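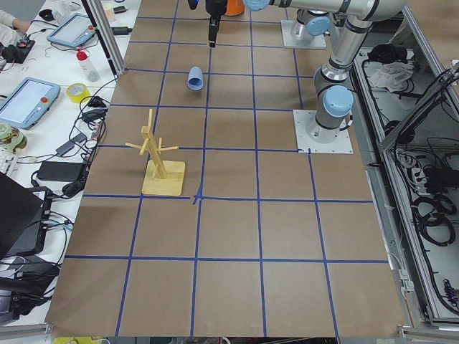 January 24, 2021. Bathroom floor, layout only, no adhesive opened. The room measures 2310 wall to wall at the window end. The tile is 327 with a joint of three, so seven tiles and six joints come to 2307 and leave three millimetres in total for both edges. That is no movement gap at all. On paper in December I had this down as a gift, seven full tiles and no cuts. Setting out with reference lines shows up errors of this kind early, and it also shows what happens where lines cross. Blue tape on brown kraft paper behaves much as my chalk did: near the middle of the table one crossing is slightly off, with a short extra piece angling away from it, and the eye goes there before it goes anywhere else, mug tree included. My own bad crossing is in front of the toilet flange. I rubbed it out and snapped it again from the centre point, then checked it with the three-four-five triangle before moving on.

Substrate first. The old underlay came up clean except at the doorway, where the staples had rusted and the heads pulled off. I drove the shanks down with a nail set. The long straightedge rocks on a hump over the second joist from the tub. It will need planing or a bed of levelling compound, and I would sooner plane it. The dip by the vanity is wide and shallow and can be filled. Marked both in pencil with the depth beside them.

Door clearance. The opening is 693 clear, which matters only because the vanity has to go back through it after the floor is down. Tile thickness is 10, and adding the membrane and the adhesive takes the finished height above the hall floor by enough that the bottom of the door will have to be trimmed. The door is hollow-core with a solid rail along the bottom. I didn't measure the rail. To do tomorrow, before the saw comes out.
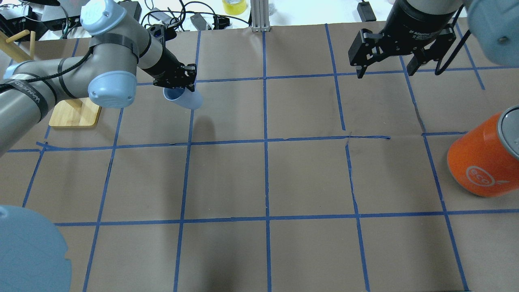
Square and parallel

The window wall and the hall wall are not parallel. I took the width at both ends and once in the middle, and the room narrows steadily toward the tub. The tub itself is set true to the hall wall, so that is the line people will read, and the taper should go under the vanity where it can't be seen.

Revised layout: centre a joint on the room instead of a tile. This gives six full tiles across and a cut of nearly half a tile at each side. More cutting, but the perimeter gap can then be whatever I choose, and the taper is spread over wide pieces where it shows less than it would on slivers. Dry-laid the first two rows with spacers to confirm it. They held the line for the whole run. The spacers from Branley are a shade fatter than the ones left over from the kitchen, so I have put the old ones away and will not mix them.
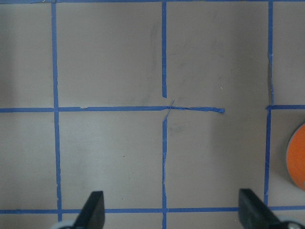 Kenna Rennie thinks I am making work for myself, and wrote back this afternoon that she would have kept the full tiles, cut down one row by the vanity and let the trim cover the rest. Her argument is sound for a small room. Mine is that the trim is thin and the wall behind it wanders. She also asked whether I had checked the tiles against each other for size. I had not. I pulled several from different boxes and stood them on edge together. Two were slightly larger than the rest, both from the same box, and that box is now set aside for cuts.

Materials on hand: 14 boxes of tile, the membrane, one bucket of premixed patch, unopened. Karim is lending the wet saw and wants it back clean. Thinset still to buy at Tanner, white, as the grey can show at the edge of a pale joint. The grout colour is undecided between two samples that look identical under the bathroom light and quite different in the hall.

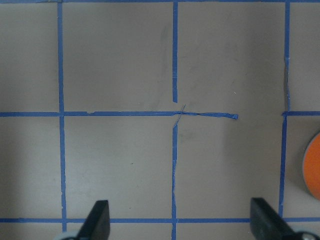 Blue painter's tape laid in a grid on a pale surface.

Room temperature was low all day with the register blocked off. The patch compound wants it warmer than that overnight, so I have taken the cardboard off the register and left the door open. Knees sore. Planing the hump in the morning, then the fill, then nothing more on that floor until it has cured.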